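25 Jun 2020

# What Do People Do With the Fruit They Don't Eat?

Our group started out wanting to write about supermarkets, which is a very big subject, and we spent most of two weeks finding that out. What we ended up with is smaller and (we think) a lot more fun: a study of what happens to fruit in ordinary homes once it has been carried in from the store and put down somewhere. We asked 72 households in the Pleruro neighborhood to keep a fruit diary for 16 days, writing down what they bought, where they kept it, what got eaten and what went in the trash.

The diaries were paper, one sheet per day, folded into a booklet with a pencil tucked in. We had meant to use an online form, but several of the older residents told us kindly that they would never remember to open it, and the booklets turned out so cheerful on people's kitchen counters that we were glad of the change. Some came back with jam on them. One came back with a recipe for plum dumplings written across the last two pages, and we have all made it since!

## Where the fruit lives

Most families had one "fruit place" and were quite loyal to it. It might be a bowl, a drawer in the refrigerator, the top of the microwave, or a paper bag from the Anero market that never got unpacked. 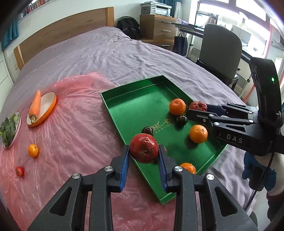
The diaries showed us early on that mixed fruit gets eaten very unevenly. Bananas and grapes went first in nearly every home, and anything that needed a knife or made a mess had to wait its turn. Oranges did better than we expected, and small plums disappeared as soon as children found them. The pomegranate was the great sitter of our study. People bought one because it looked lovely, put it out with the oranges and plums, and then left it until the skin had gone a little wrinkled, like the one held just above the green tray. Several families threw theirs away at that stage, which is a pity, as a pomegranate with slightly wrinkled skin is often perfectly good inside. We cut up a few ourselves to check and had a very nice afternoon.

## What we counted

Over the whole period the households recorded 243 pieces of fruit thrown away. Soft fruit such as peaches made up the biggest share. We left out berries, because we never agreed on what a "piece" of raspberry was, and that argument took up most of a meeting.

## Problems and next steps

Writing things down probably made people more careful than usual, so our number may be low. We also lost 3 booklets, one of them to a dog. In July we hope to repeat the diary in the Prokport apartments, where the kitchens are smaller, and to add a line asking why each piece was thrown out.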